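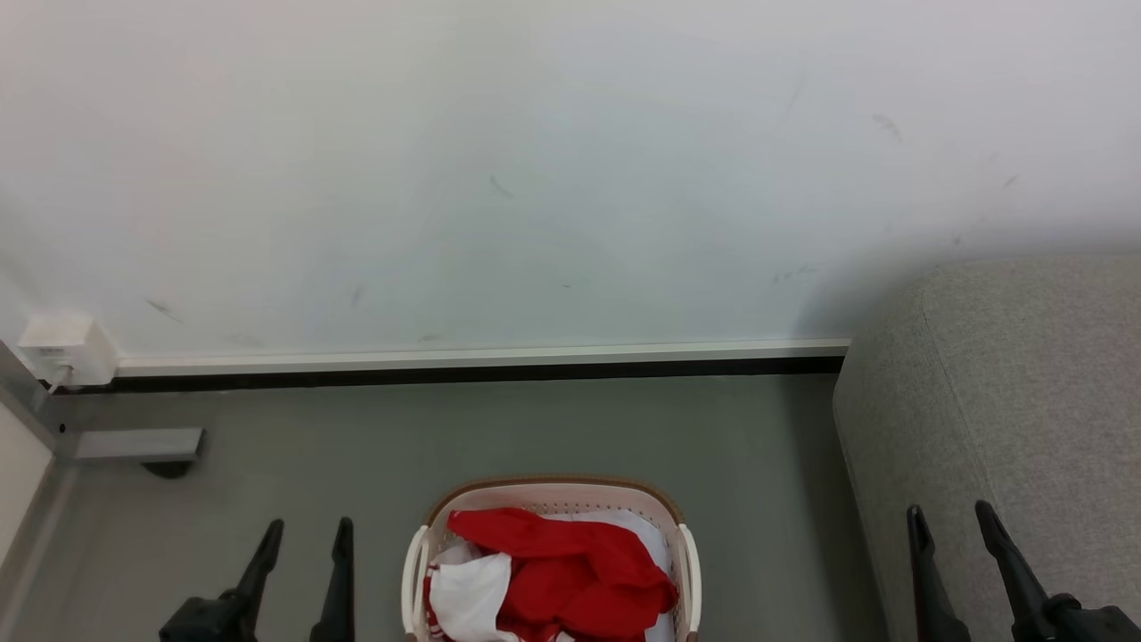
September, notebook, small room, started 9.40

Second try at the vocal for "Clikdale". Yesterday evening I listened again to the first takes and the voice has a ringing tail on every hard consonant, most of all on the k and the t. I was blaming the compressor, but with the compressor switched off the tail is still there. So it is the room. The wall that Angharad was singing towards is pale and glossy and plain, and a surface like this sends back everything above the middle of the voice. The big grey upholstered piece on the right side helps a little on its own side, and a laundry basket with clothes also takes away some of the highs, but a basket is low and a mouth is not. The floor is smooth too, so the voice has two hard places to go.

Clap test at three positions. Close to the wall: a short metallic flutter, I can nearly sing the note of it. One big step back: less. In the corner with her back to the wall and the microphone looking at the upholstery: nearly gone, but the low part of the voice becomes fat. I chose the third position and I will correct the low part later.

10.30. Angharad Phillips arrived, already warmed up. We made 5 takes of the verse.

Take 1 - too careful, she was listening to the headphones and not to the song.
Take 2 - good first line, the word "harbour" is late.
Take 3 - the best feeling. One pop on "promise".
Take 4 - she tried it an octave lower in the last two lines. Interesting, keep it as a double.
Take 5 - tired, do not use.

I propose take 3 as the main one and the "promise" from take 2. Karlijn, please listen before you cut, because the breath before "promise" is longer in take 2 and perhaps the join will be heard.

Tempo. The demo file was made at a speed which Cor Mertens set by hand, and the drum part from Hanneke was played freely on top of it. This means that the grid is right for the first verse and wrong after the bridge. I did not stretch the drums. I moved the grid to the drums, bar by bar, until the end of the second chorus. The last chorus is still to do. Whoever continues: please do not press "align all", I did it once and lost half an hour.

Low end. With the new position there is a bump in her voice on the lowest notes of the verse. I made a narrow cut and listened on the two speakers and on the small kitchen radio. On the radio the cut is too much, on the speakers it is right. I left it at half. Wilma Verhoeven will have an opinion on this, she has better ears than me for low voices.

Keyboard. Hanneke Hendriks wants the old organ sound in the bridge, the one she used on "Domance". I found the preset but it has a slow wobble which fights with the voice. Slower wobble: nice alone, still not nice together. No wobble: a bit dead, but the words are clear. For the moment no wobble. She can be angry with me tomorrow.

Guitar. Cor's second guitar has a hum between the phrases. I changed the cable and the hum stayed, I changed the power supply of the pedal and the hum went away. The bad supply is now in the drawer with tape on it. Please do not take it for the concert!

14.15. Rough mix made, 30 seconds of fade at the end, too long but I wanted to hear where the choir part dies. Saved as Clikdale rough 2. The older one is rough 1 and has the ringing voice, keep it for comparison until Karlijn Meijer has heard both.

To do:
- last chorus, grid
- hang the two thick blankets behind the singer and make the clap test again
- ask Wilma about the half cut
- double of take 4, is it in tune enough? I think yes on the first line, no on the second
- new strings for Cor before the next session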